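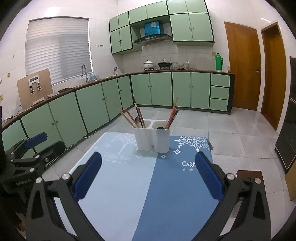 4. Setting up the table caddy

Now for the fun part! With the tablecloth on, your Flullholm double caddy can go out, and once it has lived on the table for a few days you'll wonder why you ever kept chopsticks in a drawer.

1. Wash both cups in warm soapy water and let them drain upside down overnight. Moisture likes to hide in the groove where the cups join, so run a dry cloth along it in the morning.

2. Smooth the tablecloth and put the caddy in the middle, where everyone can reach it from a chair.

3. Sort your chopsticks into pairs before they go in. Mixed colors are fine (wood and red look lovely together), but the two sticks of a pair should be the same length.

4. Fill each cup with up to 10 pairs. They should fan out a little and still lift out one at a time.

5. Add the spoons last, handles down, bowls resting against the rim. A metal spoon is heavier than you'd think - slide one into each cup and the whole thing stands steadier.

Note: Chopsticks longer than 23 cm make the caddy top-heavy. Keep those flat in the top drawer with the serving spoons.

Caution: Never put damp wooden chopsticks back in the cups. They darken at the tips and start to smell. Spread them on a towel by the sink first.

Caution: Do not carry a full caddy by one cup. Hold it with both hands, one under each side.

Weekly care

Empty the caddy, shake out the crumbs and wipe the cloth underneath. Ritva Hirvonen, who tested this set for us from January to May, does hers while the rice cooks - a great habit! For stains on the tablecloth, see section 9.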